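Ploko Renews Workplace Comedy "Redden" for a Second Season
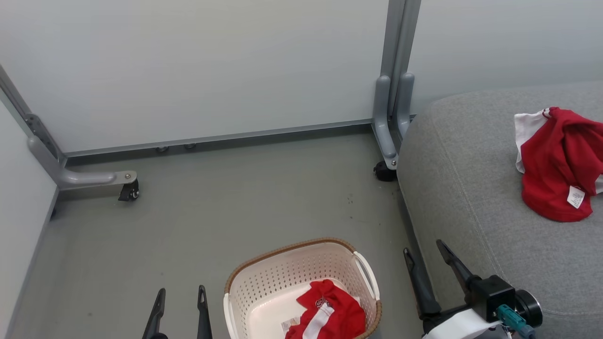 Wall panels on gray metal posts, with casters at the base.

December 2, 2021 - Streaming service Ploko has ordered a second season of the half-hour comedy "Redden," produced by Prurnemo. The order covers ten episodes, two more than the first season. Production is scheduled to begin in spring, with release dates to be announced separately.

"Redden" follows the night staff of a regional bus company and the family that owns it. Keyvan Alipour returns as showrunner and will direct the first two episodes. The main cast is under contract for the full season.

"The first season ended with the depot sold and the Amini family split over the money," said Alipour. "We pick up the morning after the sale. The format stays the same - one shift per episode."

All eight episodes of season one remain available to Ploko subscribers, with subtitles in four languages. Season two will be released weekly.

Casting for 190 background roles opens in December. Applicants must be 18 or older and available for night work. Applications will close once 500 submissions have been received.

Press materials and episode summaries are available from the Prurnemo publicity office on request.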